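14 de abril de 2026

Voltei à mesa dos cabos. Tinha prometido à Jucélia que ficava tudo arrumado antes de ela precisar do tampo, e como prometo sempre mais do que cumpro, ela já nem respondeu, só levantou as sobrancelhas. Jucélia Fontes tem um talento para levantar as sobrancelhas.

O método da vez vem do livrinho que o Ivan me emprestou, um guia de organização doméstica cheio de setas e caixinhas. Segundo o autor, cada cabo deve ser enrolado em laçadas largas, seguindo "a curva que ele pede". Não sei o que um cabo pede. Os meus pedem para ficar torcidos. Passei boa parte da manhã a tentar uma laçada decente com o preto comprido e o resultado foi sempre uma oval mole que se abria mal eu tirava a mão. O livro diz que com a prática se chega lá em 25 repetições. Gostava de saber quem fez essa conta.

Depois há a questão das etiquetas. O Zakhar comprou um rolo da Zuvico com 200 etiquetas, por 29 reais, convencido de que era uma pechincha. Talvez seja. Colei a primeira num cabo fino e ela ficou em pé como uma bandeira, a prender-se em tudo. A segunda descolou antes do almoço. Guardei o resto na gaveta, onde calculo que vá ficar até agosto, e em agosto alguém há de perguntar para que serve.

O cartão ao fundo da mesa foi ideia minha, e mesmo dessa desconfio. Pus a chapa em pé na borda para os cabos não escorregarem lá para trás, que era onde tudo ia parar. Já tem vincos e umas marcas que não me lembro de lhe ter feito. Segura alguma coisa? Um pouco. Também me tapa a tomada, e cada vez que preciso dela tenho de afastar o cartão todo.

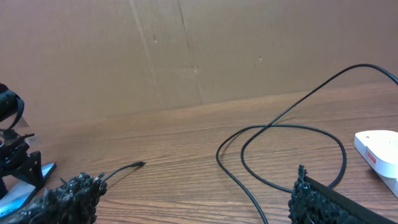 A mesa hoje, com o cabo comprido na sua famosa oval.

O curto, o da pontinha preta, continua sem dono. Perguntei ao Vitalii se era do rádio antigo e ele disse que sim, depois que não, depois que podia ser do candeeiro que deixámos em Marudby. Um candeeiro que ninguém vê desde a mudança. Por mim ia para o lixo, mas é a regra cá de casa: o cabo que se deita fora é o cabo que faz falta na semana seguinte. Também desconfio dessa regra. Tenho uma caixa de sapatos inteira de cabos salvos por ela e não me recordo de uma única ressurreição.

À tarde experimentei o contrário do que manda o livro: dobrar ao meio, dobrar outra vez, atar com um pedaço de fio de cozinha. Fica feio. O Ivan há de dizer que assim se parte por dentro, e até pode ter razão, mas os que atei dessa maneira no ano passado ainda funcionam. Pelo menos os dois que me dei ao trabalho de ligar.

Uma coisa boa, para não ser só queixa: a madeira. Com metade da tralha fora dali, voltou a ver-se o veio, aquelas riscas compridas ao atravessado, e lembrei-me de por que trouxe a mesa — contra a opinião de todos, que a achavam grande demais. Continuo a achar que tinham alguma razão. Mesa grande só serve para se pousar mais coisas em cima.

Ficou combinado que amanhã trato da caixa de sapatos. Combinado comigo, quero dizer. À Jucélia não disse nada.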